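*Keyvan Soltani, updated 9 Mar 2019*

# How to work outside all day (and get something done)

I have been working from my patio for most of every warm season since I gave up the desk I rented downtown, and I love it so much that friends have started changing the subject when I bring it up. So I'm putting it all on one page! If you have a laptop, a patch of shade and a door that leads outside, you can set this up in an afternoon, mostly with things you already own.

My house is 875 square feet and the kitchen table was doing three jobs at once. Moving the work outdoors gave us the kitchen back, and I get to listen to wrens while I fight with spreadsheets. I'll go in the order I'd do it again.

## Find your shade first

Before you move a single chair, spend one day watching where the sun goes. Take a piece of sidewalk chalk and mark the edge of the shade when you'd start work, again at lunch, and again in the middle of the afternoon. The place that stays inside all three marks is your office. Mine was a good six feet from where I'd have guessed.

Do this in the season you plan to work in. I marked mine in early spring, felt very pleased with myself, and by June the midday sun was landing straight on my keyboard.

If no spot stays shaded all day, you have a few options:

- **A patio umbrella with a tilt.** Get the tilt. A straight umbrella only protects you while the sun is high.
- **A shade sail.** More work to hang, but wonderful once it's up. Mine is a Pemov in a sandy color, tied to the house on two corners and to posts on the other two. Hang one corner lower than the rest so rain can run off.
- **Two spots.** Mornings on one side of the house and afternoons on the other. Moving at lunch is a surprisingly nice break.

Face a wall, a hedge or a fence if you can. With bright sky behind the screen, your eyes keep adjusting back and forth and you'll be tired by noon. With bright sky behind *you*, it all reflects off the screen. Side-on to the light is the sweet spot.

## Sort out the table and chair

Most patio tables are a decent height for typing, a little taller than a desk. Sit down in your chair, drop your shoulders and bend your elbows. If your hands end up well below the tabletop, you need a cushion under you. Firm foam is best, as the puffy outdoor kind goes flat in a week and you sink right back down.

Chairs are where I'd spend the money. Those low, leaning-back lounge chairs are great for lemonade and terrible for email. I carry out a plain upright dining chair with a small pillow for my lower back, and it goes back inside at night.

Then check for wobble. Patio stones are never quite level, and a table that rocks when you type will drive you up the wall. Turn the table a little at a time until it settles. If it never does, slide a folded piece of rubber shelf liner under the short leg. Liner grips better than cardboard and doesn't turn to mush after a shower.

Now the tabletop. Wood, metal and stone are all fine to work on. Glass takes a bit more thought: it throws glare up at you, and many optical mice get confused on it. The pointer jumps, or sticks, or sails off into a corner. Textured glass can be better than clear glass or no better at all, depending on the mouse, so try yours before you plan a whole day around it.

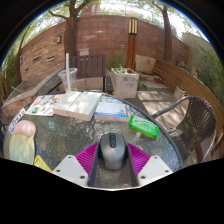 The fix is cheap, thank goodness. Put down a cloth placemat or a regular mouse pad, in a plain, darker color with no shine to it. A big desk mat is better still – it covers the glass under your keyboard too, kills most of the glare, and keeps your wrists off a surface that can get seriously hot in July weather. I weigh the corners of mine down with flat stones from the flower bed. If you'd rather not carry a mat, look for a mouse that's sold as working on glass, or just use the trackpad on your laptop.

One more glass tip: wipe it down before you start. Pollen builds up overnight and it gets into everything.

## Bring out the power

A full battery may carry you through the morning, especially if you close the forty browser tabs. For a whole day you'll want a cord.

1. Use an outlet on the outside of the house if you have one, and make sure it's a GFCI outlet (the kind with the little test and reset buttons). Press the test button now and then to see that it trips.
2. Use an extension cord marked for outdoor use. I have a 24-foot one, which reaches the table with enough slack to run along the wall and stay out of the walkway.
3. Keep the connection off the ground. I have a Gokar cord box, a plastic shell that snaps closed around the plug where the two cords meet, and it sits up on a brick.
4. Unplug at the outlet when you're done, then bring the cord in.

Please don't run an indoor power strip out through the window. And if there's thunder, pack up. No deadline is worth it!

## Get a signal you can count on

Walls eat Wi-Fi, and brick walls eat a lot of it. Before you buy anything, move your router closer to the window or door nearest your spot and get it up on a shelf. That alone took me from frozen video calls to perfectly good ones.

If you still have trouble, try these, in this order:

- Leave the door or window open between you and the router.
- Switch your laptop to the 2.4 GHz network. It's slower on paper but gets through walls better.
- Add an extender in the room closest to the patio, somewhere that still has a strong signal itself. People tend to put them right in the dead spot, where there's nothing to extend.

For important calls, I keep my phone ready to use as a hotspot. I've needed it twice.

## See your screen

Turn the brightness all the way up and switch your programs to a light background. Dark mode looks lovely indoors, but outside it turns your screen into a mirror. Bump up the text size one notch too.

Wear a dark shirt. I know how that sounds! A white shirt reflects in the screen and a navy one doesn't, and you'll notice the difference the minute you sit down. Polarized sunglasses can make some screens go black at certain angles, so try yours on before you blame the laptop.

A simple hood helps a lot on bright days. I cut mine from a cardboard box: two sides and a top, painted flat black on the inside, 12 inches deep, held together with duct tape. It folds flat and lives behind the back door.

## Keep cool, both of you

Laptops don't like heat any more than we do. Keep yours in the shade, raise the back edge so air can get underneath, and never leave it closed on a table in the sun while you go in for lunch. If the fan is roaring or the case feels hot to touch, take it inside and let it cool down by itself. Don't put it in the fridge. (My cousin did. Moisture got in.)

For yourself: water, a hat, and sunscreen on the backs of your hands and the tops of your feet, which are the places I always forget. A small fan aimed at your ankles keeps mosquitoes off better than any candle I've tried, and I've tried plenty of candles.

## The end-of-day routine

Everything I use fits in one shallow crate: mat, mouse, charger, headphones, notebook, binder clips, a cloth for the table. The crate goes out in one trip and comes back in one trip, and that's the whole trick to doing this every day. If setting up takes four trips you'll be back in the kitchen by the second week.

Binder clips deserve a mention. Wind will take your papers the moment you look away, and I once chased a signed contract all the way to the parking lot behind Grillaretti, where a very kind dishwasher had his foot on it. Clip everything to something heavy.

Start with a half day, see what annoyed you, and fix that one thing before you go out again. My first annoyance was the chair. Yours will probably be the glare, so go find a navy shirt.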